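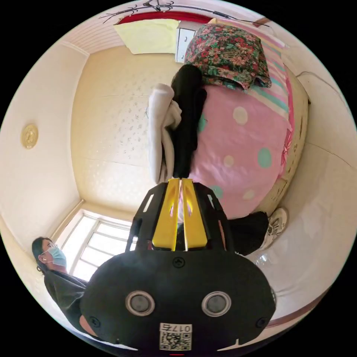 Troltimard is a method for teaching robots to handle clothing and bedding, in which the demonstrations are made by people carrying the robot's hand around without the robot. It grew out of a household manipulation project called Clultico and is best known for one modest result: a policy trained in other people's bedrooms folded better than one trained in a laboratory, which surprised chiefly the laboratory.

Background

Cloth has long been an embarrassment to robotics. A mug has one shape and keeps it. A shirt has as many shapes as it can be dropped in, and most of them hide the sleeves. Earlier work usually had an operator steer a full robot arm from a distance, a slow business that produced clean data and very tired operators. It also required bringing the laundry to the robot, so nearly all of the laundry in the early data sets was the same gray towel.

Hand-held grippers removed the arm from the arrangement. The person squeezes, the fingers close, and a camera on the tool records what the fingers were up against. Troltimard follows this pattern and adds a set of rules about where and how the recording is done.

Method

Collection takes place in lived-in rooms, and the rules forbid tidying first. Each session is limited to 7 garments or cloths, picked up from wherever they happen to lie. A demonstration starts with the fingers open and ends when the item has been let go. Failed grasps are kept in, along with the second try, and it is this clause that caused most of the arguments during the project.

Position is recovered from the video afterward by software called Fumamo, which matches fixed features of the room from one moment to the next. Patterned wallpaper and busy quilts are a gift to it. Plain white walls are not, and early versions were known to place the gripper confidently inside a closet.

The main collection came to 4000 demonstrations from 119 homes. A further 400 were recorded in the laboratory, on a table, under good light, for comparison.

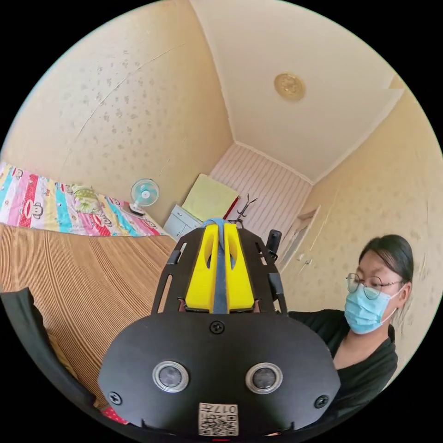 The no-tidying rule has its critics, and one of them, writing under the name Danzer in the comments on the project page, put the case bluntly: "You didn't collect messy data, you collected polite mess. Show me a floor after a week with the flu and then we'll talk." The authors replied that the point was fair and added a line to the limitations section, where it remains.

Results

The trained policy was run on an ordinary two-finger robot arm with a matching camera at the wrist. On cloths it had not met before, it managed a usable first grasp in nearly twice as many attempts as the policy trained only on laboratory recordings. Much of the gap came from dark fabric lying on dark fabric, a case the laboratory had never thought to stage.

Keeping the failed grasps turned out to matter more than the number of homes. With them removed, the robot still approached a sleeve well enough, but after missing it would carry on lifting nothing, with great care, and set the nothing down in the correct place.

Limitations

The method records one hand. Folding a sheet is a two-handed job at the best of times, and fitted sheets were dropped from the task list in October after a short trial that the report describes as "informative." Force is not measured either, so the policy has no opinion about silk.

Position tracking fails when cloth covers the lens, a common event in a method devoted to cloth. Affected stretches are thrown out automatically, and this tilts the data toward smaller items. Socks are overrepresented. Pairs of socks are not.

See also

Deformable object manipulation
Imitation learning
Learning from failed demonstrations
Visual odometry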